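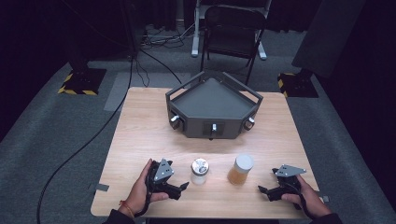 Why do jars have lids that twist?
A twisting lid presses down a little more with each part of the turn, until it sits tightly on the rim and keeps the air out.

Jars come in many shapes, and so do their lids. Some jars are made of glass and have a shiny metal lid. Others are made of plastic and have a lid of plastic too. Glass does not bend, and it does not hold on to smells, so a washed glass jar can be used again for something quite different. Plastic is lighter and is less likely to break when it is dropped.

Look closely at the top of an open jar at home. A raised line runs around the outside of the neck, like a path winding around a hill. This line is called a thread. The inside of the lid has a thread or a few small bumps to match. When the lid is turned, the two parts slide along each other and the lid moves down.

Most lids close when they are turned to the right — the same way the hands of a clock move — and open when they are turned to the left. One hand holds the jar still while the other turns the lid.

The Hedlund Room at the Skudadard Children's Museum displays 200 jars, and the oldest came from a kitchen in Itetberg. Visitors may try 10 of them at the low table by the window.

Try this at home
Ask an adult for a clean, empty jar with a screw lid. Put a small sticker on the side of the lid and close the jar slowly. Watch how far the sticker travels before the lid stops.

Words to know
Thread: the raised line that a lid follows as it turns.
Rim: the top edge of a jar.
Seal: a tight fit that keeps air or liquid from passing through.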